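How to sort your trip photos while you're still on the trip

I used to come home from two weeks away with a full memory card and leave it in a drawer until April. By then I couldn't remember which church was which. Now I do a little every evening, and it takes less than half an hour.

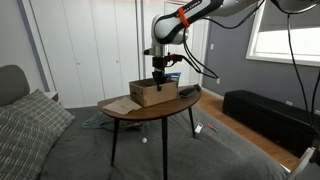

The method works with a phone or a regular camera. You need something with a bigger screen than the one you shot on, a notebook or notes app, and a place to sit where you can charge things.

1. Copy everything first

Move the whole day's pictures over before you look at any of them. Make one folder per day and name it with the day number and the town, like "03 Driltitz". Leave the originals on the card until you are home. Cards are cheap now, so I bring two and swap when the first is full.

If the hotel connection is decent, start a backup before you go to dinner. On my last trip the upload of 300 pictures took most of a meal and a walk back. If the connection is bad, skip it and copy to a small drive.

2. Throw out the obvious ones

Go through once, fast. Delete blurry shots, the inside of your pocket, the back of a stranger's head. Don't compare anything yet. On our day in Zilturine I started with 203 pictures and this pass alone got rid of a third of them. It's a little discouraging how many are bad, but you get used to it.

If you aren't sure about one, keep it and move on.

3. Pick from the groups

Most people take the same picture four or five times. Put the group on the screen together and keep one, or two if they are different enough. Check the faces first, then whether the horizon is straight. A crooked horizon can be fixed later. Closed eyes can't.

I try to end up with 40 or fewer for a full day of sightseeing. Travel days usually leave me with 7 or so, mostly train windows and sandwiches.

4. Write the names down

Do this the same night. Write the name of the place, what you ate if there's a picture of it, and the full name of anyone you met. I have a very nice portrait of a man who ran the ferry at Flaria and talked to us the whole way across, and I never wrote down what he was called.

Short notes are fine. Mine look like this:

Day 5. Gruber, old bridge, rain until lunch. Bean soup. Bus back, missed the first one.

If your program lets you add captions to the files, put the notes there. I also keep the paper version – the ticket stubs go in the same notebook.

5. Mark the favorites

Pick the ones you would show someone who only has five minutes, and star them. Those are what I send to family, and at the end of the trip the album is mostly done.

6. Stop

If you are tired after step 2, go to bed. The rest can wait for a train ride or a wet afternoon. I have skipped three nights in a row and caught up at an airport gate. Just keep up with the copying and the notes, since those are hard to do later.

A few other things

Set the clock on your camera to local time when you land. If you and the person you're traveling with both take pictures, your two sets will only line up if the clocks match.

Don't edit on the road. Hotel lamps are yellow and screens are dim, and I have had to redo every color change I ever made that way.

Bring a spare charging cable. I leave one behind somewhere on nearly every trip.

Posted by Archie Purves
Filed under: Travel Tips, Photos, Packing Light

Get new posts by email. Enter your address to subscribe. You can unsubscribe at any time.

Contact | Privacy | © Archie Purves. All rights reserved. | Back to top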